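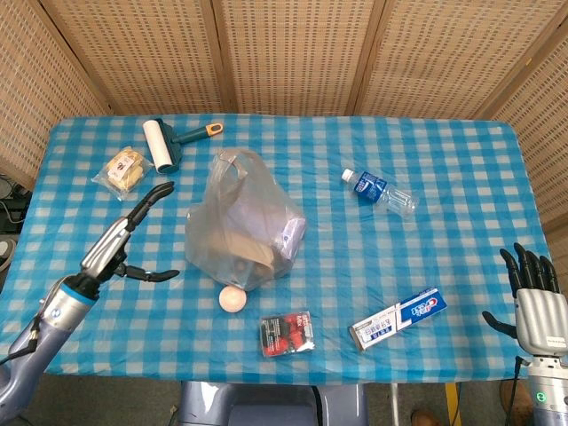
Anselmo Damasceno was 15 when the war came to Lurside, and he started at the rope works in the same month. His father had worked there before him. "I'd have gone in anyway," he says. "The war only meant I went in early and stayed late."

The town is rarely mentioned in histories of the home front. It had no aircraft factory and no naval dockyard. What it had was the Clitar works, a long brick building by the river that had made rope and netting for fishing boats since his grandfather's day. By the second winter it was making scramble nets, cargo slings and camouflage netting, and the fishing trade had to take what was left over.

Damasceno was put on the tarring floor. "It was the worst job and they gave it to the boys. You came home black to the elbows. My mother kept one towel for me and wouldn't let anyone else touch it." After a year he moved to the walk, where the strands were laid and twisted. He liked it better there, though the cold came in at both ends.

Before the war the works employed 200 people, nearly all of them men. At its busiest the number on the books was 1028, and most of the new hands were women. They came in by bus from the villages up the valley and from Anghel, on the other side of the estuary, by the early ferry.

"The older men grumbled for a month or so," Damasceno says. "Then they stopped, as the netting was going out faster than it ever had. A woman called from the farms could tie all day. They'd done sheep nets at home."

There were two shifts, and for a time a third. The night shift worked behind blackout boards, which made the air bad. He remembers the foreman opening the river door at two in the morning with all the lamps put out, and everyone standing in the dark for ten minutes to breathe.

Food at the canteen was plain. He mentions parsnips several times. Workers on the tarring floor were allowed extra milk, and he kept quiet about his move to the walk until somebody in the office noticed.

The works was never hit. Bombs fell twice on the marsh towards Flemolar and killed some cattle. "We went out to look at the holes. They filled with water and the ducks had them."

A ledger from the last full year of the war lists 1351 cargo slings sent out in April alone. Damasceno had not seen the figure before and read it over again. He would have guessed higher, he says, but you lost track.

When the orders stopped, most of the women were given a week's notice. The third shift had already gone. He stayed on, back on trawl nets, and was made a charge hand before he was thirty.

"They had a tea for the women in the canteen, with a speech," he says. "My aunt didn't go. She'd got work at the laundry by then and couldn't get the afternoon off."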